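Before the Fingers Close: How One Shop Writes Its Rules for Gripping
By Ewurabena Kwofie

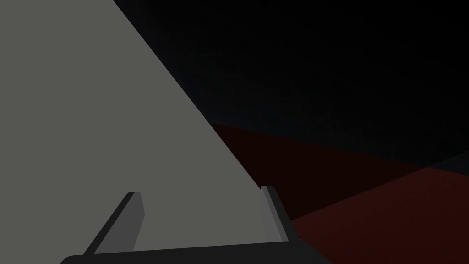 Who decides when a robot program is ready to leave simulation and run on a real arm?

At Foststead, a contract automation shop with 29 employees, the decision belongs to a reviewer who did not write the program. That person signs a release sheet, and without the signature the program stays on the computer.

The rule is four years old. Before that, the engineer who built a job also approved it, usually late in the day with a customer waiting. Judit Mészáros, who runs the review desk, kept the old sheets in a binder. Most of them have one set of initials in both boxes.

"People were careful," she says. "They were careful about the things they had already thought of."

The sheet now has 12 lines. The first few deal with the approach: how fast the arm may travel near the part, where it has to slow down, and how wide the fingers must be open before they come level with the work. A simulated view from the wrist, with the fingers open and a large gray surface filling the space behind them, is the sort of thing a reviewer looks at closely. So much of the part is in view that its far edges are out of sight. The Foststead sheet asks for a second view from outside the arm whenever that happens.

Another line covers what the simulator leaves out. Flat colors and clean edges are fine for checking a path, but they say little about glare, dust or a part that arrives with a bent corner. Programmers have to list what was simplified. Mészáros sends the sheet back if that line is blank.

Each new grip has to finish 200 simulated runs with the starting position shifted a little each time. A failed run has to be explained in writing, even when the next one goes fine. The first runs on the real arm are done at reduced speed, with a person at the stop button and the guarding closed.

The list has its critics. Zoltness, a packaging company that buys cells from Foststead, complained last December that a small change to a finger pad had held up a line for 7 working days. The shop now has a short form for changes that leave the path and the gripping force alone. Zoltness wanted speed changes on the short form as well and was turned down.

Clendo, a smaller integrator one town over, borrowed the sheet and cut it to a single page. Its engineers dropped the written explanations and kept the outside reviewer. Mészáros thinks they cut the wrong part — she reads old explanations more often than anything else in the files — but she has asked for a copy of their layout.

None of this replaces the safety standards that apply to the finished cell, or the risk assessment done on the customer's floor. The sheet covers the earlier stretch of work, and the next revision will add a line on who may edit a program after it has been signed.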